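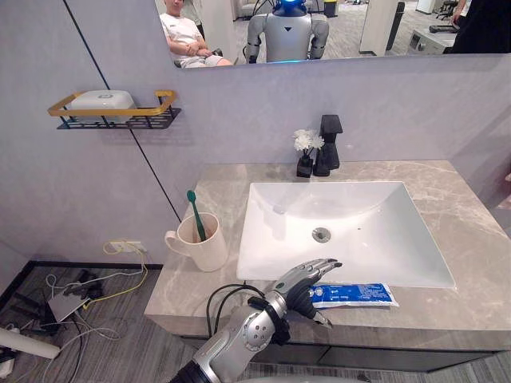
Lowri Parri asks whether the washroom package can be added to a unit already in service, or whether it has to be ordered with the robot. It can be added. The package is supplied as software and a set of fingertip covers, and any Skyrme humanoid with the current hand may receive it.

Skyrme Washroom Package
Supplied and supported by Grosto

The Skyrme is a two-armed humanoid robot with multi-fingered hands, offered by Grosto to hotels, serviced apartments and residential care providers. The Washroom Package prepares it for work at a vanity: picking up small items from a countertop, returning them to an agreed place, and setting out supplies for the next guest or resident.

Bathrooms make particular demands on a machine of this kind. Counters are glossy, mirrors return a second view of the room, and many of the articles to be handled are light, thin or flexible. A mug with a toothbrush standing in it has to be moved without tipping the brush out. A flat plastic package lying at the front of a basin offers very little edge for the fingers. The package addresses these points through revised grasp settings and a mirror setting that tells the robot which surfaces in a room are reflective.

What the package includes

Grasp library for 93 common washroom articles, among them toothbrushes, mugs, soap containers and flat packets
Mirror setting, configured once for each room
Two sets of fingertip covers, washable by hand
One day of on-site setup by a Grosto engineer
Printed operator guide and a wall card for staff

What the package does not include

The robot, the charging station and the Hurkura scheduling software are ordered separately. Customers who already use Hurkura will find the washroom tasks listed under Rooms after the update has been installed. The package does not cover the cleaning of toilets, showers or floors, and the hands are not to be placed under running water.

Room requirements

The counter should be fixed and level. Faucets, vases and wall shelves may stay where they are, provided they are present on the day of setup and are entered in the room plan. If an item is later moved for good, the plan should be updated before the next run. Staff or residents may remain in the room while the robot is at work – the operator sets the permitted distance in the room plan.

Each room plan is stored on the robot. One unit holds up to 100 plans.

Care of the hands

Fingertip covers should be inspected at the start of each shift and replaced when the surface has become smooth. Arm cables should be checked at the wrist during the same inspection. The covers are rated for 2000 grasps under normal use. Solvents and bleach products will shorten that figure and are not covered by the warranty.

Trial placements

Grosto offers a supervised trial at the customer's own premises. The most recent was held at Pruvwood, a serviced residence, where the package was used for counter tidying and the setting out of toiletries. Wyn Craddock, who supervised the placement for Grosto, reported that thin packets required the most adjustment, and the grasp settings for these have been revised in the version now on sale.

Ordering and support

Orders placed before the end of March will be installed in the order received. The warranty on the software and the fitted parts runs for 24 months from the day of setup – fingertip covers are treated as consumables and are excluded. Requests for a quotation should state the number of robots, the number of washrooms and whether Hurkura is already in use at the site.

Page last revised Feb 16, 2024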